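Hallway corner, Dralwood unit, continued. Goal for today: find where the damp is coming from before anyone repaints.

Meter is a Kivar pin type, 11 years old. Still reads within 2 points of the new one.

Plaster at the corner of the gray panel has a yellowish-brown stain. Faint near-vertical seam starts just below the panel -- could be an old patch joint.

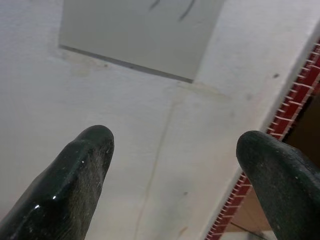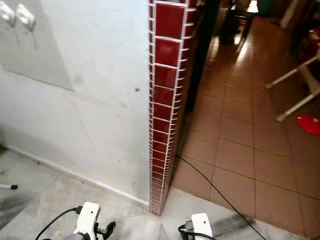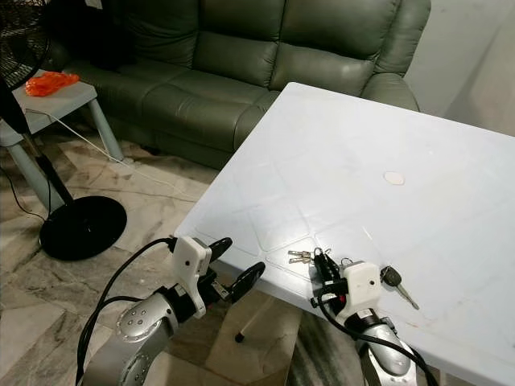 Next: readings

Two passes, top to bottom, every 600 mm. High at the stain, normal by the skirting. That argues against rising damp.

Red tile column is fine. Grout taps solid, no hollow spots on either face.

Panel comes off next. Drorkov anchors, so expect the plaster to crumble at the holes.

If the back is dry: stain block, filler, Nyamweya mineral paint. If not, the wall stays open until December.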